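Section 4. Setting Up a Recording Session

Read this section before you leave for the field. It assumes you have already unpacked the Ikton recorder, charged both batteries, and finished the consent forms in Section 3. If you skipped Section 3, go back. The forms are dull, and the herders you will be interviewing have every right to see them.

4.1 Before you arrive

1. Write to your host household and agree on a season, then a week. Do not ask for a day. Pastoral families move when the grass says so, and the grass does not keep your calendar.

2. Load the word list onto the recorder. The standard list has 192 prompts covering kin terms, livestock, weather, dwellings, and grazing rights. Print a paper copy too.

3. Cross out any prompts that make no sense where you are going. The Nonska pilot spent most of a morning asking highland goat keepers for their word for "lagoon." They were very polite and supplied four, all of them insults.

4. Pack small gifts as advised by your local coordinator. Tea and sugar travel well. Project tote bags do not count as gifts.

Note: The memory card holds 55 hours at the default setting. You will not fill it. Every field worker believes they will be the exception, and Rangi Mahuika, who trains our new staff, keeps a drawer of spare cards that came home still in their wrappers.

4.2 Placing the recorder

1. Sit where you are told to sit. In many camps the seating order inside a tent or house carries rank, and the spot with the best acoustics may belong to somebody's grandfather.

2. Place the recorder on folded cloth, at arm's length from the speaker, with the microphone end facing them.

3. Press and hold REC until the light turns red. A blinking light means standby. You are not recording during standby, however well the story is going.

4. Say the date, the place, and the names of everyone present who has agreed to be named. Use one form of date throughout, for example: Mon 2 January.

5. Record a minute of quiet. There will be no quiet. Record it anyway, as the Gamwood software uses that minute to filter out wind, goats, and radios.
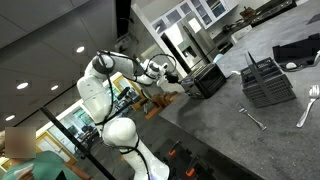 6. Start with a topic the speaker chose. Migration routes, a famous drought, and the naming of animals all tend to loosen people up. Tax does too, but you will need the extra battery.

Caution: Never hang the recorder from a tent pole or roof beam without asking. Some beams are where household spirits live, some are where the meat lives, and you do not want to be in the way of either.

4.3 During the session

1. Let people interrupt each other. A song or genealogy is often held by several people at once, and the argument over verse six may be worth more than verse six.

2. Press MARK whenever you hear a term you don't know. Do not stop the speaker to ask how it is spelled.

3. If a speaker asks you to stop, press REC once and show them that the light is off. Offer to delete the last passage. See 4.5 for how to do this so that it stays deleted.

4. Take a break every hour. You may be invited to help with the milking. Accept, and leave the recorder indoors.

Note: Some material is restricted by gender, age, or clan. Melquiades Trujillo's guidance sheet (Appendix C) covers the common cases. When in doubt, ask the person who looks most alarmed.

4.4 Finishing up

1. Press REC once. Wait for the word SAVED. Closing the lid early will cost you the file, and your explanation for this will not be original.

2. Play back a short piece for the speaker. Most people dislike the sound of their own voice, and their relatives will enjoy this very much.

3. Copy the session to the backup drive the same evening. Name the file with household code, session number, and your initials. "Final_real_2" is not a household code.

4. Write up your notes before you sleep.

4.5 Deleting a passage

1. Open the session and scroll to the passage.

2. Press MARK at the start and again at the end.

3. Hold DELETE until the counter shows a gap.

4. Repeat on the backup drive, if you have already made the copy. Then log the deletion on Form 13, giving the length but not the content.

Questions about this section go to Itzel Escobedo at the Tveit office. She is in the field for all of March and will answer in April.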